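Temps de lecture : 3 min

De : Katia Messina
À : liste club-robotique
Objet : Re: [club-robotique] Le câble, encore le câble
Date : 22 avril 2019

Bonsoir à toutes et à tous,

Je réponds dans le fil, en coupant ce qui ne me concerne pas (les histoires de badge et de cafetière, voyez avec le bureau).

> On a relu le règlement de la coupe Restunell avec les premières années.
> Si on comprend bien, l'épreuve 3 demande de ranger un câble souple
> dans un bac, à deux bras, sans intervention humaine. Le script de
> l'équipe Histon y arrivait en octobre, avec la corde. Pourquoi est-ce
> qu'on ne le reprend pas tel quel ? Et est-ce qu'on a le droit de
> laisser traîner des choses sur la table ?
> Rusu (groupe B)

Le script Histon, donc. Je l'ai rouvert avec l'émotion qu'on réserve aux vieux tiroirs. Il fait 1454 lignes, dont 909 dans une seule fonction, laquelle s'appelle « test2_final_bis ». Il marchait très bien avec la corde, qui était grosse, molle et de bonne volonté. Un câble fin garde en mémoire toutes les offenses qu'on lui a faites et repart en boucle dès que la pince s'ouvre. Les points de prise du script sont écrits en dur, et ils supposent une corde posée bien droite. Libre à vous de négocier avec le câble.

Ce que je propose pour le groupe B : on garde la calibration des deux bras, qui est propre (merci l'équipe Histon, sans ironie), et on réécrit la prise. Un bras tient, l'autre va chercher plus loin, on échange. Les caméras de poignet servent à la prise, celle de tête à savoir où est parti le reste. Vitesse réduite tant que les pinces travaillent pointe contre pointe, merci : les doigts de rechange viennent de Cedthorpe et le dernier colis a visité plus de pays que moi.

Pour les objets sur la table : oui, on a le droit. Le règlement parle de « fond non contrôlé », jolie formule pour dire que personne ne range. Entraînez donc la détection avec du désordre, et variez-le d'une série à l'autre. Un modèle qui n'a connu que la table nue panique devant une raquette de ping-pong.

Où on en est côté passage de main :

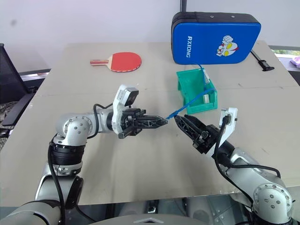 Les deux pinces face à face, le câble bleu entre elles et le bac vert à droite.

Côté données, nous avons 1006 essais enregistrés, dont 66 annotés. Je laisse chacun méditer sur l'écart. L'outil d'annotation est sur le serveur, la notice est dans le même dossier, et elle tient sur une page. Si chaque binôme prend une série avant la prochaine réunion, je m'engage à ne plus aborder le sujet pendant au moins deux messages.

Rusu, peux-tu me renvoyer ton fichier de calibration du bras gauche ? Celui que j'ai reçu est vide, ce qui simplifie beaucoup les calculs.

Bonne soirée,
Katia

Contact : les gestionnaires de la liste | © Club robotique, archives des messages | Haut de page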